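Silley Art Group newsletter
Materials corner: do we need another watercolour paper?

By now most of you will have had the leaflet from Awan about their new cotton paper, and a few of you will have had it twice. It promises that the sheet "never cockles", that you can lift any colour back to white, and that you will "paint with new confidence". I have been painting on paper for a good many years and my confidence has never had much to do with what the paper was made of, but the shop in Jusavcombe had the pads on offer, so I bought 3 and gave one each to Milagros Barredo and Ewan Maihi. The other I kept for myself.

First, the cockling. I taped nothing down, which is what the leaflet tells you to do, and laid a flat wash of ultramarine over the whole of a sheet. It cockled. I'll grant that it cockled less than the cheap stuff we use on Tuesday nights, and it had gone back fairly flat by the morning, but you could have kept a marble in the dip while I was working. Milagros, who paints much smaller than I do and hardly wets the sheet at all, had no trouble. She doesn't have trouble with any paper, so I'm not sure what that proves.
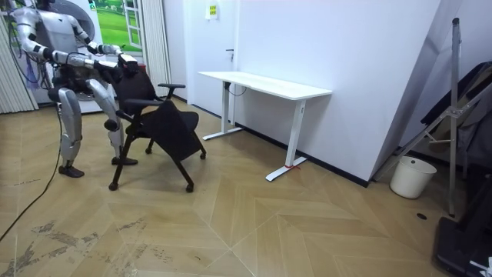 A robot with both grippers on the back of an office chair.

Then the lifting. Raw sienna came off nicely with a damp brush and a bit of kitchen roll. Ultramarine came off to a pale blue, much as it does on most decent papers. The greens didn't shift. Anything with a staining pigment in it left its mark, and I can't see how a sheet of paper was ever going to stop that. If you want whites, leave them white or use masking fluid, and on the subject of masking fluid, go carefully. Mine took up a patch of the surface when I pulled it away after leaving it on overnight. Ewan took his off after an hour and had a clean edge. The leaflet has nothing to say about how long is too long.

The surface is sold as "cold pressed", though to my hand it's smoother than that. Dry brush work suffers. I tried the old wall behind the church at Dravow, which is all broken texture and lichen, and the brush slid about and left me with something like a wet pavement. For flowers, or for line and wash, it may be just the thing. Ewan did a pen drawing of his shed on it and the nib didn't catch once.

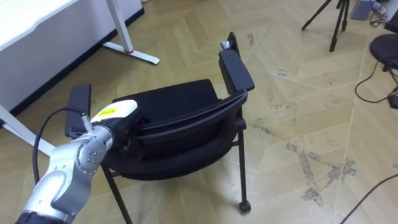 What I really object to is the pad. It is gummed on 2 sides only, where a proper block is gummed all round, and yet the cover calls it a block. Mine started coming apart at the corner after the second sheet. You can put bulldog clips on it, of course, but then you could put bulldog clips on any old paper and a bit of board and save yourself the difference.

As for that difference, at full price a pad costs more than twice what we pay for the student paper, and the sheets are slightly smaller. I asked in the shop how long the offer would last and was told "while it lasts". I also asked about the claim on the back that 1081 artists had tried the paper and preferred it. Preferred it to what? The young man didn't know and neither does the leaflet. It could have been blotting paper.

My own view is that it's a decent middling paper with a silly leaflet. If you have been wanting to try cotton and you see a pad reduced, by all means get one, and keep it for pen work or careful small things. I wouldn't bin what you already have. I still have a drawer full of the heavy stuff I bought in the February sale and I'll be going back to that.

Milagros disagrees with nearly all of this and thinks I was too rough with it. She will bring her finished pieces to the meeting on Tue 24 August so you can judge for yourselves. There are 6 loose sheets left from my pad, and I'll cut them into quarters for anyone who wants to have a go before spending money. Please bring your own brushes and water pots, as the cupboard ones are in a shocking state.

Next time, if I can face it, the water-soluble graphite that Ewan keeps going on about.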